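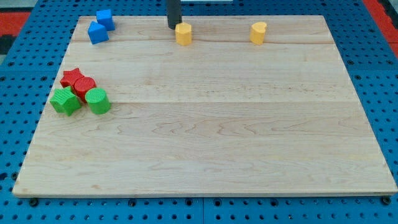 Sorting Day at the Robotics Club

I have been promising my sister a proper update on the club for weeks, so here goes, and she can stop asking my mother for news. It's been a busy fall. We meet in the back half of the Padilla building, in the long room with the bad radiator, and there are 17 kids on the list now, which is more than we have chairs for if everybody shows up on the same afternoon. They never all do, so it has worked out.

The project this term is sorting blocks by color. It sounds like something you'd give a toddler, and Ramil Tolentino's daughter told us so on the first day (she is twelve and has opinions). Then she tried to write down every single thing her own hand does when it picks up a star and puts it next to another star, and she got very quiet and asked for a second sheet of paper. I was so pleased with that second sheet of paper!

We have two of each color, red, green, blue and yellow, and the job is for every block to finish up beside its partner. The cubes and cylinders are the friendly ones. The stars are trouble, with all those points and so few places to get a decent hold, and the heart is its own special kind of trouble. Reynaldo Sebastian's group spent an entire session on nothing but the heart. They tried coming at it from the side, then across the lobes, then they had a long argument about whether you should turn the gripper or turn your whole plan, and I stayed out of it and drank my coffee.

The yellow pair is what we were working on last. The octagonal one sits a good way from the heart, and the kids wanted to bring it over. Reds, greens and blues were already in their pairs at the left side of the board. I would have liked the colors a bit more spread out myself, because the red and green ones are packed in so close together that going back for any of them would be a real headache. But Analyn Catacutan pointed out that I had never written "leave some room" anywhere in the rules, and she was right, so it's going in the rules.

About the board, because two parents have asked. It's just a nice big pale wooden board with the planks glued edge to edge, and it sits on the blue pegboard table. We started out putting the blocks straight on the pegboard and I do not recommend it. All those holes! The small blocks would catch, or lean, and the kids would spend their time looking for a flat spot. The wood was Edgardo Cruzado's idea and it took him one evening. He keeps telling me it wants another coat of oil and I keep telling him it's fine.

The other thing that has changed is that we now make everybody say the move out loud before they run it. Which block, which way the gripper is facing, how far down it goes, where it lets go. Princess Talavera brought that habit with her from the club she used to help at, and I thought it would slow us down terribly, and it does, a little. But we used to lose half an afternoon to somebody being one number off and too shy to say so. Now the kid in the next seat hears the number and yells. There is a good deal of yelling — cheerful yelling, mostly.

We keep a log as well, an ordinary spiral notebook that lives on the windowsill. Every attempt gets a line, good or bad, with initials. We passed 3,036 lines this week and the girl who wrote that one drew a border around it in green pen. I have no idea why that number and not a nice round one, but it's a lovely border.

Coming up: the families' evening is in May, which feels far away and I know very well is not. Each group will get 6 minutes at the table to show one pair from start to finish, and the younger ones want to do theirs with the stars, bless them. Before then we need to settle who is doing which color, and I need to find more chairs. If you have any folding ones in your garage, please send me a note. I can come and get them on any evening except club nights, and I'll bring them back clean.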